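Clatarora Textile Care
Posts from our account — thread

1/ In February we began moving part of the soft goods handling at our Crenshaw site to two-arm workcells. Colleagues, customers and the local branch have asked what this means for the people who work there. We are setting out the position in this thread.

2/ The Crenshaw finishing room handles pillows, cushions and soft toys returned from hotels, nurseries and short-let properties. Until this year every piece was turned, squared and passed on by hand. The work is repetitive and falls mostly on the wrists and shoulders.

3/ In the year before the change, 543 shifts in that room were covered by agency staff, many at short notice. Permanent staff told us repeatedly that this was the part of the job they would most like to see altered.

4/ The cells are being taught on ordinary household items. Printed covers, piping and plush are all included, as these are what the room receives. Plain white test pieces were used at first and taught us very little.
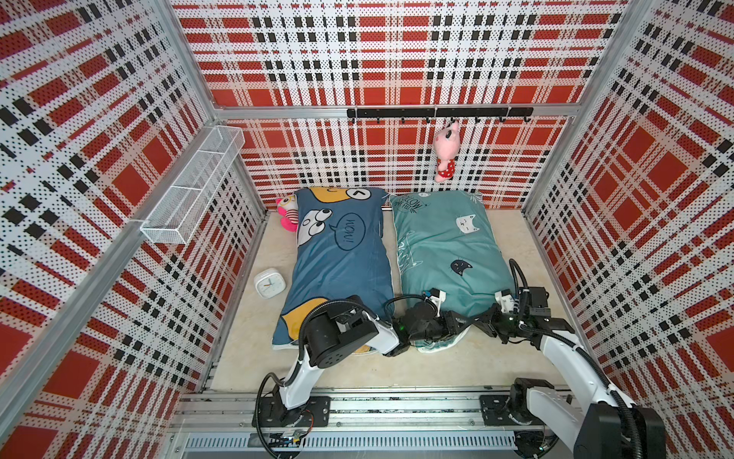 Category: Workplace and Skills

5/ Both arms work from the front of the cell, over a pair of pillows laid side by side. Smaller articles are placed to the left of them, and a hook rack and a wire basket are fitted for tasks involving hanging and sorting. The plaid walls were chosen by the finishing team.

6/ No permanent post at Crenshaw has been removed. 15 colleagues have moved from hand finishing to new duties: setting out work, checking finished pieces, and stepping in when an arm stops. Their grades and hours are protected under the agreement signed with staff representatives.

7/ Two colleagues, Naheed Mohmand and Abílio Tavares, now train others on the cells. Both came from the finishing tables. Naheed has asked us to record that the training was too short at the start, and we accept this. It has been extended.

8/ Some concerns remain open. Staff have said the room is quieter and that they talk to one another less during a shift. Others find it tiring to watch a machine for long periods. Rotation between cells and tables has been brought in, and Yolanda Zamora is collecting views on how well it is working.

9/ Agency use has fallen, and we recognise that this affects people who relied on those shifts. Uchenna Akpan in the staffing office is in contact with the agency about places at our Skiramura site, where hand finishing continues.

10/ Stained, torn or unlabelled articles still go to a person. So does anything a customer has marked as having sentimental value — a child's toy, for instance. There are no plans to change this.

11/ Questions from Crenshaw staff may be put to Ingrid Marchetti, Head of Site, or left in the box by the canteen door. Written answers will be posted on the noticeboard and on this account.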